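How Do You Choose a Hand for a Robot?

Your hand can hold an egg, turn a key and carry a heavy bag. Robot hands are not that good at everything yet, so the people who build robots have to choose. Should the hand have two fingers or more? Should they be thick or thin? To find out, they try different hands on the same job.

At Toltora, the job is packing groceries. Shazia Khokhar and Bogdan Bratu set up their tests in a computer kitchen. It works a bit like a video game. There is a counter, a robot and a yellow basket, and nothing in it costs money if it gets dropped.

Why a bottle is tricky

A bottle is round and smooth, and it is taller than it is wide. If a robot squeezes it from only two sides, it can swing like a gate. Fingers that bend can reach around it and touch it in several places.

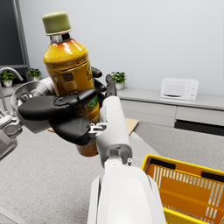
Black fingers wrapped around a bottle of green tea.

The joints in a robot finger do the same work as your knuckles. Each one has to bend the right amount. Try picking up a bottle with your fingers kept straight and you will feel the difference.

Two arms, two jobs

A robot with two arms can hold something with one hand and keep the other one free. The controller is the part that tells each arm where to go. Bogdan tries more than one controller with the same hands, so he can tell whether a mistake came from the fingers or from the instructions.
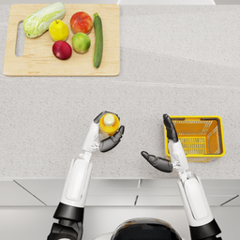 The left hand has the bottle. The right hand is open beside the basket.

Each hand and controller gets 70 tries. The computer writes down how long each try took and whether the bottle ended up in the basket. One try is not enough - anybody can be lucky once.

What the cameras see

A robot needs to see what it is doing, and where you put the camera matters. A camera looking across the counter can show how tall things are. But a big finger can get in the way and hide part of the food.

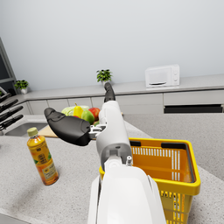
Page last changed: 9/20/20

A camera looking down is better for showing where things are on the counter. It is not so good at showing height, and a bottle seen from the top is mostly a cap. 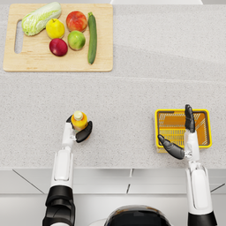 Looking down on the cutting board, the bottle and the basket.

Shazia compares the two views by running the same test with each one. She changes only one thing at a time. If she changed the camera and the fingers together, she would not know which one made the difference.

Try it yourself

You need an empty plastic bottle, a bowl and a pair of oven mitts.

1. Move the bottle into the bowl with your bare hand.
2. Do it again using only your thumb and one finger.
3. Do it again wearing a mitt.
4. Do it one more time with one eye closed.

Try each way six times and write down how many times you dropped the bottle.

Words to know

Gripper: the part of a robot that holds things.
Controller: the part that tells the robot how to move.
Joint: a place where a finger or an arm bends.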